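Grey emulsion drying in two different shades – normal?
Posted Sat 6 February

I've painted the hall with Gritby matt in a pale grey and it seems to have come out as several greys. Near the front door it's nearly blue, by the stairs it's more of a sad pink. Two coats, same tin. My other half says it's fine, in the voice used for things that aren't. Do I need a third coat or a new house?

Nogueira52
Did you stir it? And I don't mean wave a stick at it. Give it a good two minutes, right down to the bottom.

Rositz
It's the light. Pale greys pick up whatever is near them, so a north-facing door gives you blue and a warm bulb or a beige carpet gives you pink. Wait for an overcast day, switch everything off and look again before you buy more paint. If you can still see stripes up close, that's the roller, and a thin third coat with a wet edge will usually sort it. I did our landing in August and was delighted with it until the clocks went back.

Welano601
Just hang a big mirror on it. Mine cost around 200 quid, mind you, so the third coat may be cheaper. 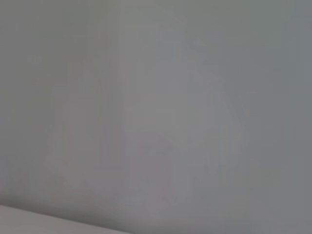

Or get a coat rack. With enough coats on it the wall can be any colour it likes.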